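Consumer Surveys, Session 7: Reading the claim before the number

Handout, February 10, 2012. Bring it with you next time, as we'll go back to the Kelach figures.

Most of you will meet survey results as a line on a packet or a sentence in a press release. The line is written by someone who wants you to buy something. I don't say it is false. I say you should want to see the question that was asked, the people who were asked it, and whatever was left out on the way to the printer.

The Kelach toothpaste claim

"Nearly 662 users noticed fresher breath." You met this one in the reading. Look at the odd word first. A count of people who ticked a box is a whole number, and someone in the office must have had it. Why soften it? My guess is that two versions of the data were in circulation and the copywriter hedged between them, but that is a guess, and you may have a better one.

Then look at "noticed". The form offered four replies: noticed a lot, noticed a little, noticed slightly, not sure. There was no box for "no change". A person whose breath was just the same had to pick "not sure" or leave the line blank, and blanks were dropped before the sums were done.

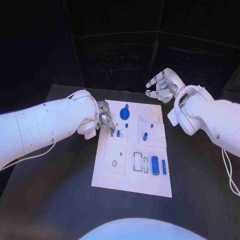

If blank replies are dropped, does the result still tell us anything?

It tells us about the people who answered, and only them. To say more you would need to know how many left the line blank and whether they differed from the rest. Kelach printed neither.

The Julmont and Mowat studies

These two are often set side by side, and they shouldn't be. Julmont asked 676 shoppers at the till whether they were happy with the shop. Mowat posted its form to 567 households and asked how happy they had been over the past year. Mowat scored lower and the trade papers made a story of it.

Consider who is standing at a Julmont till. People who gave up on the shop last April are somewhere else, buying from somebody else. Those still queuing have mostly made their peace with the place, and they are being asked by a member of staff, to her face. I would be surprised by a low score. Mowat's households could be rude in private, and a few probably enjoyed it.

So which shop has happier customers? On this evidence I can't tell you, and I distrust anyone who can. Note also that Mowat gives the number of forms posted. It doesn't give the number that came back.

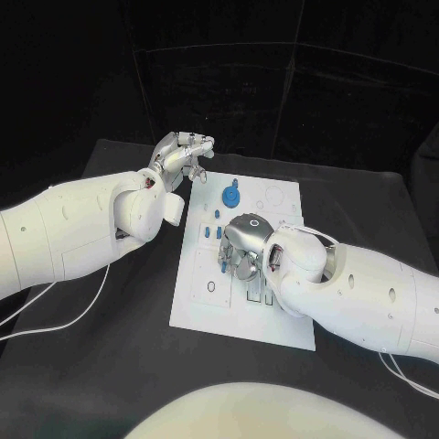 The Stelo panel

Stelo pays its members in points for each form they fill in. Regular members learn which early replies lead to a long form and which let them off — and some learn it very fast. The firm says its checks catch careless answers. It doesn't say what the checks are.

For next time

Find one printed claim with a number in it. Write down the question you think was asked, then try to find the real one. If you can't find it, say where you looked. Half a page will do, and please don't send me the toothpaste again.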